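Eetu Eskola
22 January 2023

A long thread about the planner behind our parts board, and the two weeks I lost to a queue. Get a coffee, I tend to go on a bit.
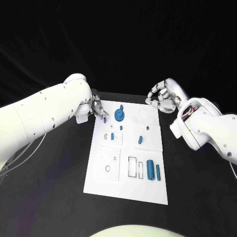 Both hands over the board, blue parts set out. The gear-like disc is near the top.

1/ Some background first, for those of you who only drop in when I post pictures. The planner is called Drolel, and its whole job is deciding which arm does what and in which order. The perception side is Carno. They talk to each other over a message bus that I wrote in September and have been apologizing for ever since.

2/ Carno looks down from the head and hands over a list of poses with a confidence for each one. Drolel takes that list and builds a task graph. For a long time I thought of those as two separate problems with a clean line between them, and I was so pleased with that line! I drew it on a whiteboard and everything.

3/ The trouble with the clean line is time. A pose is only true for the moment it was measured. If the planner sits and thinks for a while, and a finger has brushed a peg in the meantime, then you have a beautiful plan for a table that no longer exists.

4/ My first fix was to make the planner faster. I spent most of a week on it, caching the inverse kinematics and pruning the graph early, and I did get a nice speedup. It still reached for pegs in the wrong place. Not by much, which made it worse, because a small miss looks exactly like a calibration error.

5/ So of course I recalibrated. Head to left arm, head to right arm, then left to right as a check. All fine. Did it again the next morning with fresh eyes and it was fine again - very annoying.

6/ What finally gave it away was a plot. I drew pose age at the moment of grasp against the grasp error, and the points made a staircase. Lovely even steps! Anyone who has worked with queues is already groaning at me, I know.

7/ The subscriber on the planner side had a queue depth of 10. Whenever Drolel was busy, messages piled up, and when it came back it politely read the OLDEST one first. My faster planner was simply getting to stale data sooner.

8/ Depth is now 1 for poses, with a timestamp check right before the arm commits to a reach. If the pose is too old, the planner asks Carno for a new one and waits. The change itself was 13 lines, and two of those are a comment telling future me not to touch it.

9/ While I was in there I also took out something I never liked, which is that both arms shared one lock for the whole workspace. It was safe and terribly slow. You would see one hand hanging back in the air while the other did all the work, like somebody waiting for the bathroom.

10/ Now each arm reserves a swept volume for its next short piece of motion and lets go of it as it moves through. If the two volumes overlap, the arm with the longer remaining path goes first. I tried fancier rules and they all produced a deadlock sooner or later, usually near the middle of the board.

11/ Cylinders deserve a post of their own. One standing up looks the same however you spin it, so Carno used to report whatever yaw it liked, a different one every time, and Drolel would throw out a perfectly good plan and start over. We now mark that axis as free in the message and the planner picks the yaw that suits the wrist.

12/ A cylinder lying down is another animal. There the heading matters, but the roll doesn't, and you can flip it end for end without anyone minding. I wrote the symmetry table by hand for every part on the board. It's tedious work and I'd recommend it to anyone over learning it from data, at least with a set this small.

13/ Several of you asked about the logging tool. It's called Frandsen, it lives inside the Drendau repo, and it records every message with both the send time and the read time. I only added the read time for this bug. If you keep logs on your own robot, please go and add it today, it costs you next to nothing.

14/ Still open: replanning in the middle of a reach. At the moment the arm stops, backs off and starts again, and I'd love for it to bend toward the new pose without stopping. I have a branch that does this in simulation and I don't trust it one bit yet.

15/ Happy to answer questions on the queue business or the reservations. I'll put the staircase plot in the replies once I've found the version with labels on the axes.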